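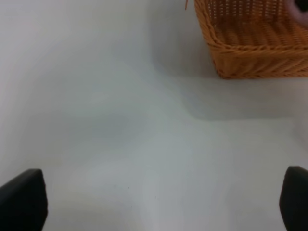 White table, wicker basket at the far right corner. Sat, before lunch.

Top wiped down twice, Parmont cleaner then plain water. Still a bit hazy to my eye. Ask Shih-chieh Tu if he wants it done again.

Basket stays for now. Rim braid is good, want the same on the next one from Astcombe. Measured the long side, 41 cm, so it wont go on the Cetitz shelf lengthways. Try it endways monday.

To do
– felt pads for basket bottom
– new cloths, old ones leave lint
– return tape measure to Yu bench, definately this time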